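Chamado 412 – Tampo da mesa de triagem com manchas e tábuas empenadas
Setor: Sala de separação, Kosby
Aberto por: Pramila Nigam
Atendimento: Deepak Katiyar
Categoria: Mobiliário / Conservação
Prioridade: Média
Situação: Resolvido, com pendência

Descrição do problema (Pramila Nigam)

A mesa de madeira clara da sala de separação está com marcas circulares no tampo e com duas tábuas levantadas perto do canto direito. As marcas apareceram depois que passamos a separar ali os potes e latas que vêm da cozinha. São anéis esbranquiçados, do tamanho do fundo de um pote, e não saem com pano úmido nem com detergente neutro. As tábuas levantadas prendem o pano quando a gente limpa e já rasgaram uma camiseta velha que usávamos para isso.

O que já tentei: pano úmido, detergente diluído, vinagre diluído (não mudou nada) e esponja do lado macio. Não usei palha de aço nem álcool.

Preciso saber se dá para recuperar sem tirar a mesa do lugar, porque é a única superfície grande que temos para essa tarefa.

Primeira resposta (Deepak Katiyar)

Pramila, obrigado pelo relato. Antes de ir até aí preciso de algumas informações:

O tampo foi encerado ou oleado alguma vez?
Os potes são colocados direto na madeira ou dentro de alguma coisa?
O anel branco tem relevo quando se passa a unha, ou é liso?
O perfil preto da borda está firme?

Por enquanto, não use mais vinagre. Se o acabamento for óleo, ele resseca. Não ponha nada quente em cima e não tente bater nas tábuas com martelo.

Resposta (Pramila Nigam)

Pelo que consta na pasta de compras, a mesa veio da Follano já com acabamento de óleo. Não achei registro de reaplicação. Os potes ficavam direto na madeira, muitas vezes recém-lavados. O anel é liso. O perfil da borda está firme, só junta sujeira no encontro com a madeira.

Visita

Fui à sala às 14h. Medi a umidade em três pontos. No meio do tampo deu 7%, normal para um móvel de ambiente interno. No canto direito deu bem mais, e é ali que as tábuas levantaram. O sensor da parede marcava 62% de umidade do ar, alto para a sala, mas sozinho não explica uma diferença tão grande entre um canto e outro.

O canto direito é o lugar onde fica o pano de limpeza. Perguntei e confirmaram que ele costuma ser largado ali, úmido, no fim do turno. A água vai entrando pela emenda das tábuas, a madeira incha e, como não tem para onde ir, levanta.

Os anéis são outra coisa: umidade presa na camada superficial do acabamento, debaixo do fundo dos potes. Como são lisos, não chegaram à fibra e têm conserto.

Serviço executado

Esvaziei a mesa e aspirei o encontro da madeira com a borda. Passei pano seco e deixei o ventilador ligado na direção do canto direito até o dia seguinte. De manhã as duas tábuas tinham baixado bastante. Uma ainda fazia um degrau que se sente com o dedo. Lixei só essa, no sentido do veio, com lixa 220 e depois 320.

Nos anéis, comecei com óleo mineral e pano macio, esfregando no sentido do veio, e deixei agir 20 minutos. Os mais claros sumiram. Dois resistiram e precisaram de lixa 320 bem leve antes do óleo.

Depois apliquei uma demão fina de óleo Udach no tampo inteiro, tirei o excesso com pano seco e deixei curar até a manhã seguinte. Os panos com óleo foram abertos para secar do lado de fora, estendidos. Não podem ser amassados e jogados no lixo, porque há risco de fogo.

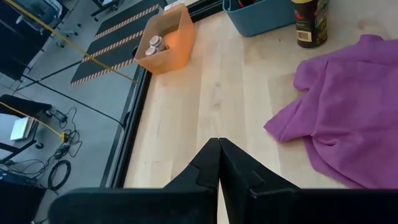
A rotina de uso precisa mudar junto com o conserto, senão as manchas voltam. Potes e latas ficam dentro de bandeja ou caixa plástica enquanto esperam a separação. A caixa laranja translúcida serve bem para os potinhos de tampa prateada, e a caixa azul-esverdeada pode receber o resto. A lata de rótulo colorido ao lado da azul é o tipo de item que costuma ficar direto na madeira, então o pedido é que ela e as parecidas passem também para uma caixa. Vale o mesmo para tecido: o pano roxo à direita, amontoado em cima do tampo, está justamente no lado que deu problema. Pano de limpeza vai para o gancho ao terminar, mesmo que pareça seco.

Dúvidas da equipe, respondidas no chamado

Pramila Nigam: Podemos usar limpador multiuso no dia a dia?

Deepak Katiyar: Melhor não. Pano bem torcido com uma gota de detergente neutro, depois pano seco. Multiuso com solvente tira o óleo.

Pramila Nigam: E se derramar molho ou calda?

Deepak Katiyar: Absorver com papel na hora, sem espalhar. Depois o mesmo pano torcido. Se ficar sombra, esperar secar por completo e passar óleo só naquele ponto.

Pramila Nigam: A borda preta pode ser molhada?

Deepak Katiyar: O metal pode, o encontro com a madeira não. Use pincel seco para tirar farelo da fresta. Se precisar de mais, cotonete umedecido e secar em seguida.

Pramila Nigam: As caixas podem voltar para a mesa logo depois de lavadas?

Deepak Katiyar: Só depois de secar o fundo. Caixa com o fundo molhado faz a mesma mancha que o pote, só que retangular e maior.

Pramila Nigam: De quanto em quanto tempo repetir o óleo?

Deepak Katiyar: Teste da gota: pingue água num canto. Se ela ficar redonda, está protegido. Se a madeira escurecer embaixo da gota em poucos minutos, é hora de nova demão. Com o uso de vocês, imagino duas vezes por ano.

Material usado

Óleo para madeira Udach, uma lata pequena, sobrou mais da metade (guardada no armário de limpeza, prateleira de cima)
Óleo mineral
Lixas 220 e 320
Panos de algodão

Pendência

A tábua lixada ainda tem uma diferença pequena de altura. Dá para passar pano sem prender, mas quero medir de novo em dezembro. Se voltar a subir, vai ser preciso soltar as tábuas daquele canto por baixo e refazer a folga. Esse serviço é da marcenaria Kanaujia, que já atendeu as prateleiras, e a mesa ficaria parada por um dia. Pramila vai ver se há outra superfície que possa ser usada nesse período.

Última atualização (Pramila Nigam)

Gancho instalado ao lado da porta. Fiz o teste da gota hoje de manhã no canto direito e ela ficou redonda. Pode encerrar a parte das manchas e deixar aberta só a medição da tábua.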